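Hot pot soup base

From the Hotport pantry encyclopedia, entry by Hooman Rezaei

Hot pot soup base is the concentrated seasoning you stir into water to get the broth for a hot pot meal. It comes as a thick paste, a solid block set in fat, or (less often) a powder, and most of it is sold in sealed plastic pouches. In Chinese the usual name on the wrapper is huoguo diliao, which is literally "hot pot bottom material," and I love that, because the bottom of the pot is exactly where it goes!

I've been keeping these pages on pantry goods for a good while now, and soup base is the entry I get the most mail about. People buy a pouch, get it home, and can't tell how much water it wants or whether the whole thing goes in at once. So this one runs a bit long.

Types

The best known is the spicy Sichuan style, made with beef tallow or vegetable oil, dried chilies, Sichuan peppercorns and fermented bean paste. Mushroom bases are milder and usually brown. Clear bases, often built on chicken or pork bone flavor, are the ones I hand to guests who say they don't like hot pot. Then there's tomato, my own favorite - sweet, sour, a little salty, and safe for kids. 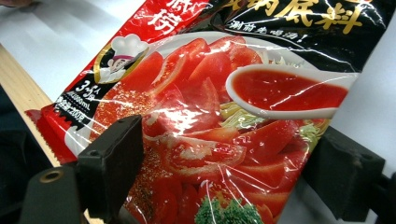
Tomato base is mostly cooked-down tomato or tomato paste with sugar, salt, oil and flavorings, and it turns the water a cloudy orange red. It's the one base that people happily drink as a soup before anything gets dipped in it, and packers know this. The white line under the gold lettering, 涮前先喝汤!, means "drink the soup first, before you dip!" and I follow that advice every single time. The small label on the left is the useful bit for shopping: 3-5人份 is three to five servings, and the net content line ends in 200克, or 200 grams. At my house that's one pouch for one dinner, though my nephew could argue it down to two people.

Reading the pouch

If you don't read Chinese, learn four characters and you'll do fine. 人份 means servings, 克 means grams, and 加水 means "add water," which normally has a figure in milliliters right after it. Go by that figure the first time. I had a spicy block once that I stretched with 580 mL more than it asked for, and we all sat there dipping beef into warm pink nothing.

Use

Cut the corner, squeeze the paste into the pot, add the water and bring it to a boil while stirring. Keep a kettle of plain hot water handy, since the broth gets saltier as it cooks down. Sliced potatoes and tofu can go in early - thin meat goes in last and only for seconds.

Leftover paste keeps a few days in a covered jar in the fridge. I freeze mine in spoonfuls of 100 grams or less and use them for noodles.

See also: dipping sauces; sesame paste; split pots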